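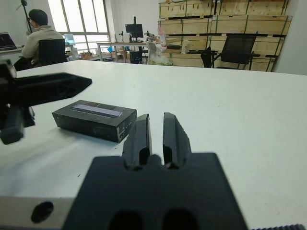
Student Projects > Two-arm robots > Is our case task too easy?

dollis_lab
Posted in March

We're a student team, second year of the project, and the robot goes by Dollis. Our module asks for one two-armed job done over and over at a table, then a learned version of the same job, then a write-up. We picked black cases. Left arm picks one up, right arm does something useful with it, both get out of the way. So far we have 100 runs driven by hand and the learned version trained on those.

Our supervisor thinks it's plenty. Half of us think it's a party trick. Opinions welcome before we commit the rest of term to it.

horkenmont_dave
I'm in the half that thinks it's a party trick, and I'm not even on your team. 100 runs on one table, same white top, same cases, same window light. What you'll have at the end is a robot that knows your table.

Move the table two feet and post the numbers again.

tinplate
Bit harsh. Everybody starts with one table. Ours at Horkenmont was worse, we had the target position marked with tape and didn't own up to it until the questions at the end.

horkenmont_dave
Yes, and we got marked down for it, which is my point.

dollis_lab
No tape on ours. We put the cases down wherever, although I'll admit "wherever" tends to mean the middle of the table within easy reach of both arms. Here's what the job looks like from up top.

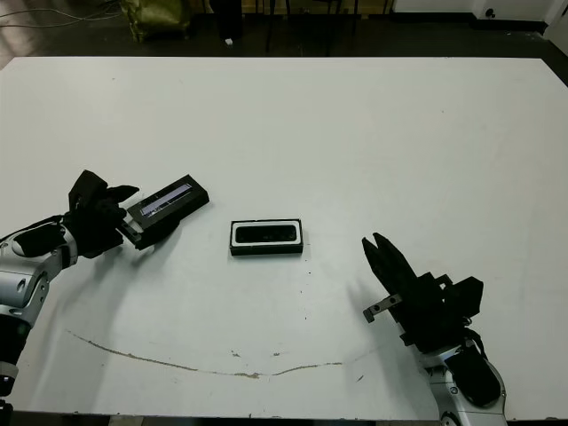
One case in the left hand, the other on the table, both open.

quietgearbox
Why a black case on black fingers? I'd have thought you'd want some contrast. We lost most of a term to a dark part that our vision code kept losing whenever the gripper came near it.

dollis_lab
It's what we had. The pale strip on the case helps a fair bit, I think. We haven't tested it with the strip covered up.

quietgearbox
Then test it with the strip covered up. If the success rate falls off a cliff, you've trained a strip detector.

lu_and_the_arms
Can I ask about the mismatch? You've got a hand with fingers on the left and a plain two-finger gripper on the right. Was that a choice or a budget?

dollis_lab
Bit of both. The idea was that the hand does the awkward holding and the gripper does the precise bits. Whether the hand earns its keep is a fair question and I don't have a good answer.

horkenmont_dave
It would be a better project if that were the question. Do 16 goes with the hand holding and 16 with a second plain gripper holding. If there's no difference, say so in the write-up. I'd read that. I wouldn't read another one about a robot picking something up nicely.

tinplate
16 is nothing. You can't tell luck from skill on 16.

horkenmont_dave
It's 16 more than they've got at the moment.

drarnedau_club
We ran something similar at Drarnedau with pencil tins and logged 2,536 attempts across the year. I would not recommend it. The last thousand taught us very little, because whoever was driving had settled into the same lazy movement every time. Swap drivers early and often. And write down who drove which run, we didn't and regretted it.

dollis_lab
That one stings. We have 2 drivers, and one of them did nearly all of it (me).

quietgearbox
There's your first graph, then. Split the results by driver.

lu_and_the_arms
I'd still rather see this than a simulation with a 99 per cent success rate. At least the table has marks on it.

horkenmont_dave
Low bar, Lu.

dollis_lab
Right. Plan for the next fortnight: cover the strip, shift the table, get the other driver on the controls, then the hand against gripper comparison if we can borrow a second gripper. I still think the supervisor will say it's too much. Will post the numbers either way, including the bad ones.

horkenmont_dave
Post the bad ones first.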